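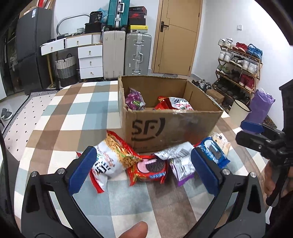

Snack packing task, gripper view with the box behind the packets

Policy grabs bags fine in replay but misses on the arm. Is my handheld data the problem?

Posted by torben_wiegand in Mitora Help > Imitation learning
2025-09-03

Hi all, long post, sorry in advance. I'm training a policy to put snack packages into an open cardboard box, using demos recorded with handheld grippers (no teleop at all). I have 1013 demos now. Setup is about as homey as it gets: table, plaid cloth, box at the back, and a mix of noodle bags, cookie packets and wrapped bread in front of it. Between demos we shuffle everything around by hand.

On held-out demos the action error looks great. I mean really low, I was ready to celebrate. Then I put it on the arms and it goes for the right bag, gets nicely close, and closes the fingers just before they're on either side of it. So it pinches the corner, or air. The flat cookie packets are the worst. The big noodle bags sometimes survive it, I guess there's just more bag to grab.

Things I already tried:
- more training (no change, maybe a bit worse)
- dropping the demos where tracking got lost
- slowing the whole policy down to half speed, which helped! but then it takes forever and the drop into the box gets weird and hesitant

Fingers and pads on the arms are the same as on the handhelds, camera mount too. I'm using the Cedum exporter with default settings, predicting chunks of absolute poses. Two people recorded the demos, me and my roommate, and he's a lot faster than I am, if that matters.

Do I need to go record another thousand of these? Please say no.

Torben Wiegand

pasquale_k

Had the same thing with socks. More data fixed it for us. I'd record more, and use a plain tablecloth, the checks probably confuse the network.

lindqvist_m

Please don't record more yet! And I'd leave the tablecloth alone too. If the pattern was throwing it off I'd expect it to pick bad targets, and you said it goes for the right bag. Closing too early, and getting better at half speed, smells like latency to me.

Here's how I think about it. When you record by hand, the image, the gripper pose and the finger opening each get their own timestamp, and the exporter lines them up. On the arm, the image is already old by the time the policy sees it, then inference takes a while, and then the arm lags behind whatever you command. The fingers usually lag much less than the arm does. So the close command lands on time, the arm is still on its way, and you get a pinch in the air. Your held-out error can't show any of this, it's only comparing recordings with recordings.

What worked in our group (we do similar tabletop stuff, bags and pouches mostly):

First, measure the arm and the fingers separately. Send a slow sine wave to each one, log what comes back, and slide one curve over the other until they match. Do it 3 times per joint group and keep the middle value. It's an afternoon of work and kind of boring, but you only have to do it once per setup.
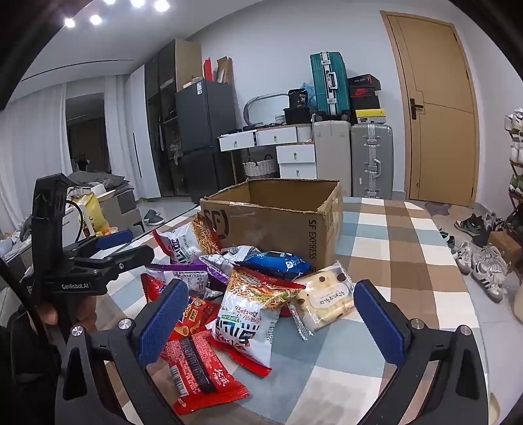 Then, when a new chunk comes out of the policy, throw away the steps that are already in the past, and send the arm targets early by the arm lag and the finger targets early by the finger lag. Two different numbers! I used one number for both for months and wondered why nothing got better.

Also switch from absolute poses to poses relative to the current gripper pose. With handheld tracking the map origin wanders a little from session to session, and absolute targets bake that right into the policy. For me this was the second biggest jump after the latency fix. You'll have to retrain, but you can do it from the demos you have.

About your roommate: mixed speeds are okay in my experience, though I'd check his demos for ones where the fingers start closing while the gripper is still moving in. A fast person does that without noticing, and the policy will happily copy it. Try training on just yours and see if the early closing goes down. If it does, you've got two problems at once, lucky you.

For testing, lay the packets out the same way for both versions. We tape down 7 start layouts and run each of them before and after a change. Otherwise you end up comparing an easy pile to a hard one.

ruthie.b

Agree with lindqvist_m on the lag. One small thing to add, check which Cedum version you're on. I had an old one that stamped the finger opening one camera frame early in the export, and I only caught it by plotting opening next to the images. I think it was fixed in March but don't quote me on that. Flat packets would show it first, they've got so little height to grab.

torben_wiegand

Oh wow, thank you. I did the sine wave thing last night and the arm lag is way bigger than the finger lag, so yeah, I've been sending both at the same time like a fool. Haven't retrained with relative poses yet, that's running now. Just the separate offsets already got it closing around the noodle bags at full speed. Cookie packets are still hit and miss. I'll plot the finger opening next and post the curves here when I have them.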